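Produce Table Attendant, Part Time
Clanis Food Handling Studio, Gitberg
Reference 481

Clanis is hiring one part-time attendant for the produce table in the Mets building. The attendant sets out fruit and vegetables on the table and on plates according to written layout sheets, checks each layout against its sheet, and clears the table at the end of the run. The post is for one term starting in October, with a possible extension.

Duties

Read the layout sheet and select the listed items from the stock shelves. Stock includes apples, eggplants, peppers and assorted round fruit.
Place items on the tabletop or on the plate as the sheet directs. Orientation matters. Long items are often specified at a diagonal, with the stem end named.
Confirm that the plate is in the listed position before the run starts.
Record each completed layout in the Grivex log, including any item swapped for another.
Wipe down plates and return all stock to the correct bin.
Report bruised, split or marked items and remove them from use.

A normal shift covers 60 layouts. The current set of sheets holds 3,000, and the attendant will work through them in the order given. Sheets may not be skipped without approval from the shift lead.
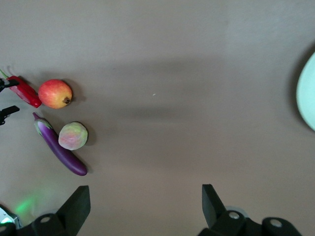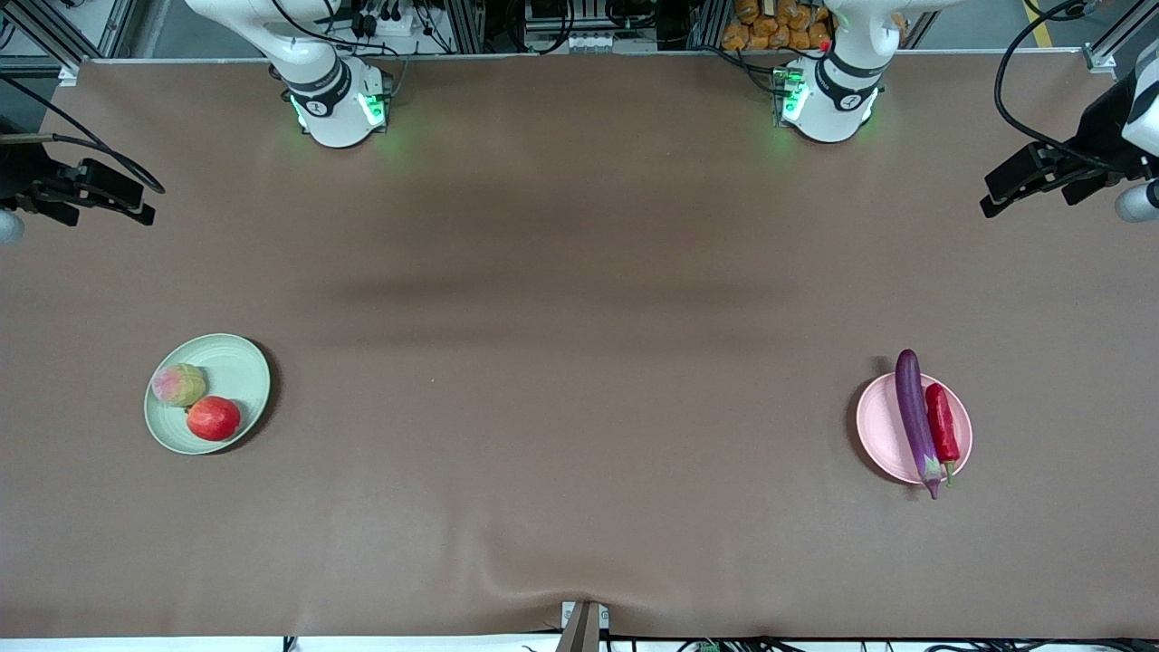
Produce table, Mets building, with the mint-green plate.

Requirements

Able to stand for most of a four-hour shift, with a break of 30 minutes.
Able to tell similar items apart by color and shape under indoor light.
Careful with written instructions. Many sheets differ from the one before by a single item or a small change in position.
Basic typing for log entries.
Clean, short fingernails. No rings or loose bracelets at the table.

Experience in a grocery produce department, a catering kitchen or a photo studio is useful but not required. Training takes place on site over the first two shifts and is paid at the full rate.

Hours and pay

Shifts run from 8:30 a.m. to 1 p.m., break included, four days a week. The pay rate is listed on the application form and is fixed for the term. Gloves and aprons are supplied. Street parking near the Mets building is limited, and Clanis does not reimburse parking fees.

How to apply

Pick up a form at the Clanis front desk in Gitberg or ask for one by mail. Return it with the names of two references and a note of any days you are not available. Mark the envelope with reference 481 and address it to Etenesh Ayele, Studio Operations. Applicants selected for a trial will be asked to complete five layouts from printed sheets. Forms received after the post is filled will be kept for the next term.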